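Celtik Bin and Tray Sorting Kit for School and College Robotics Clubs

Two-arm kitting practice set, table-top layout
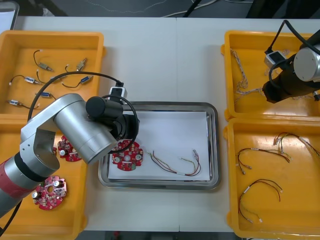 What the kit is for

The Celtik kit gives a club or class a kitting task to program: take small electrical parts out of bins and lay them out on a tray. It is meant for students who have already moved an arm between fixed points and are ready for parts that do not sit the same way twice. Wired parts are harder than blocks. The leads curl, catch on each other and hide the body of the part from the camera.

The kit does not include robot arms. It has been used with one arm and with two, and the task sheets cover both.

What you get

Four yellow plastic bins
One stainless steel tray with a raised rim
Paper liners for the tray, pack of 50
Round red circuit boards with a centre hole
Small cylindrical components with leads attached
Multicoloured wire harnesses
White braided wire bundles with connectors
Task sheets and score sheets, printed and as files

Boards and components are for handling only. Do not power them.

Setting up

Use a flat table with a plain, light top. Put the tray in the middle with two bins down each side, and keep one type of part to a bin. Line the tray with paper, as bare steel throws glare back at a wrist camera. Leave enough slack in the camera cable for the wrist to turn fully, and run one slow cycle by hand before letting the program go.

Tasks

There are 19 task sheets. The early ones use a single circuit board placed flat on the tray. The middle ones add a harness, which must lie on the paper without touching the board. The last ones use both arms, each working its own side, with a rule that only one may be over the tray at a time. Most clubs spend a term on the full set.

Competition use

The Cerska Schools Challenge uses this kit for its kitting round in May. Teams have 70 minutes at the table, including set-up. Points are given for each part left fully inside the rim, and taken off for dropped parts. Bins are refilled by a judge between runs. Grippers may be of the team's own design.

From a club

"We started with the boards and left the harnesses until after half-term. The students changed their gripper fingers twice before they were happy picking up wire. I would buy a second pack of liners at the start." Mairéad Breathnach, Trukia Robotics Club

Spares and ordering

Bins, liners and part packs are sold separately. Harnesses wear out first, usually at the connector. Schools can order by purchase order through Ñahui, and spare parts are sent by ordinary post.

Page last updated Jan 4, 2023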